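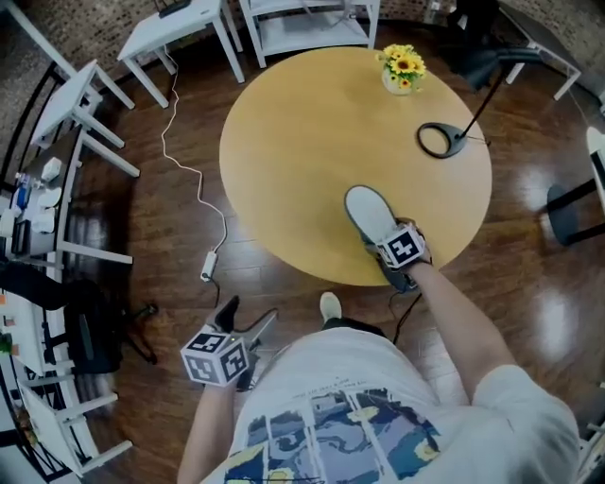
Most of the mail we get is about the hand-held gripper comparison, so the answers are going here instead of in 40 separate replies. Short version: we're trying out two finger sets, the Brirkov and the Fagundes, on ordinary household stuff, and scoring them on the same tasks. Shoes are in the task list and they cause the most arguments. A sneaker on a round table, toe pointing away, held down against the top by the right gripper, is a good test of how fingers deal with something soft on the sides and stiff at the sole. Questions below in no order at all.

Why hand-held and not on an arm?

Speed. A person with a gripper in each hand gets through a task list in a morning. Same list on our arm takes most of a week, half of it spent on resets. We do the arm runs later, with whichever fingers survive.

What are the cube things on top?

Tracking markers. Printed square patterns, one cube per gripper. The camera looks down, finds the cube, and we get position and angle of the hand. Keep them clean. A thumbprint on a black square is enough to make the pose jump.

How big are the cubes supposed to be?

Use the print file, at 100% scale. Don't let the printer "fit to page". Two people have done this and both wrote in to say our calibration was broken.

Which fingers are better?

Depends. Brirkov grips harder and lets go cleaner. Fagundes is softer, does better on fabric and anything with laces, wears out faster. For shoes we lean Fagundes. For cups, Brirkov, easily.

How many grasps so far?

3823 logged, 1106 of those on shoes. Rest is cups, boxes, folded cloth, a few bottles. Numbers get updated when Anselmo remembers.

What counts as a failed grasp?

Object slips, tips over, or has to be re-gripped. Touching it and backing off does not count. We changed this rule in February, so anything logged before then is scored the old way and sits in its own folder. Please don't mix them. Really.

Can I run it with one gripper?

Yes, but the two-hand tasks get skipped and your total wont match ours. Say so when you send results.

Do the cables get in the way?

Yes. Each gripper has its own cable and they hang down to the floor, you learn to step around them. Run them behind you if there's room. Clornadance makes a battery pack that fits the handle, we tried it, too heavy after an hour. Wrist complaints from everyone.

Does the table matter?

A bit. Round is fine, square is fine. Very shiny tops can wash out the markers at low angles. Same for floors if your lamp is badly placed. Move the lamp before you start fiddling with exposure.

Do I have to clear everything off it first?

No. Leave some normal things out, a lamp, flowers, whatever lives there. Just keep them far enough from the task object that you aren't knocking them. A bare table gives nicer numbers and tells you less about a real house.

Which camera?

Any with a wide enough view that both cubes stay visible with your arms out. Head height or higher. We compared 2 and kept the cheaper one, the expensive one had better color and a worse delay. Delay matters more here.

My gripper width reads wrong.

Close fully, power off, wait, power on, open fully. Then re-zero. If it is still wrong check the screw behind the fingers, it works loose. Bohumila Mikuš wrote the re-zero notes, they're in the same download as the print file.

What controller are you using?

Bridberg board, stock firmware. The newer firmware adds a smoothing filter that makes slips harder to spot in the force trace. Stay on the old one for now or turn the filter off.

How long do the finger pads last?

Fagundes pads, we swap after 12 sessions. Brirkov pads we haven't had to change yet. Look for a shiny patch near the tip, that's the sign. Don't sand it off, we tried, it made the grip worse.

Left-handed, does it matter?

Not for the hardware, both grippers are the same apart from the label. In the log, put your main hand in the notes column. We'd like more lefties, current data is nearly all right-handed.

Can I send you my results?

Please. CSV, one row per grasp, plus the name of the finger set and the pad age. No video unless we ask for it, the inbox fills up. Anselmo Dantas reads them, replies take a while.

Will you test suction?

Not in this round. Useless on shoes anyway.

Can I buy the fingers from you?

No. We don't sell anything. Ask the makers direct, and ask for the long version, the short ones dont reach past the marker mount properly.

Last updated 2025-06-18

We use cookies to remember your settings and see which pages get read. By continuing to use this site you accept them. Accept / Manage cookies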